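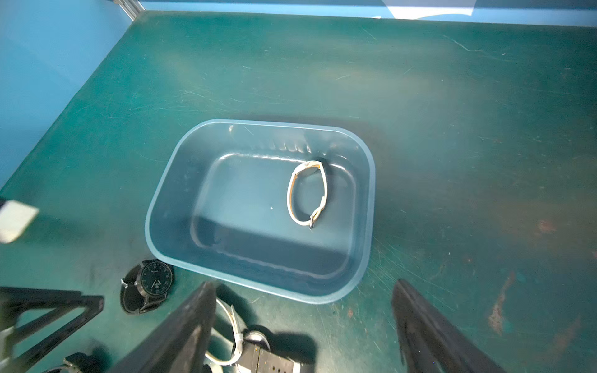

White wristwatch with slim band, in a light-blue plastic tub.

Borix 386 Replacement Watch Straps
Sold by Gutetti, Sosturthorpe
Item number: 1157

The Borix 386 is a narrow strap for small dress watches. It is made from soft calf leather with a cotton thread seam, and it is cut in our workshop by Itzel Serrano. You can order it in cream, sand, dark brown and black. The black is a little stiffer in the first weeks of wearing.

Sizes
Width at the case: 8, 10 or 12 mm
Width at the buckle: 8 mm for all sizes
Short length: 100 mm long part, 60 mm buckle part
Regular length: 110 mm long part, 65 mm buckle part
Thickness: 1.8 mm

How to measure
Please measure the space between the lugs, not the old strap. An old strap is often pressed together and shows a smaller number. If your result is between two sizes, take the smaller one. Straps with a fixed end piece cannot be replaced with this model – write to us first and we will look for another solution.

What is in the packet
One strap in two parts, one steel buckle, two spring bars and one spare spring bar. The tool for changing is not included. It can be ordered separately under Mäkelä strap tool, item number 2730. Gold-tone buckles are available for a small extra charge.

Care
Wipe the leather with a dry cloth in the evening. Do not leave it on a heater or in direct sun. Perfume and hand cream make spots on the cream color, and these spots we cannot remove. Once a year you can use a colorless leather balm, very thin, and let it rest until morning.

Delivery and returns
Orders received before 2 p.m. leave the shop on the same working day. Unused straps can be returned within 30 days, also without the original bag. Straps with extra holes are made for one customer and cannot be returned. In August the workshop is closed, but stock items are still sent.

Questions about sizes are answered by Elvia Pacheco at the shop counter or by the contact form. Please include the width between the lugs in millimeters.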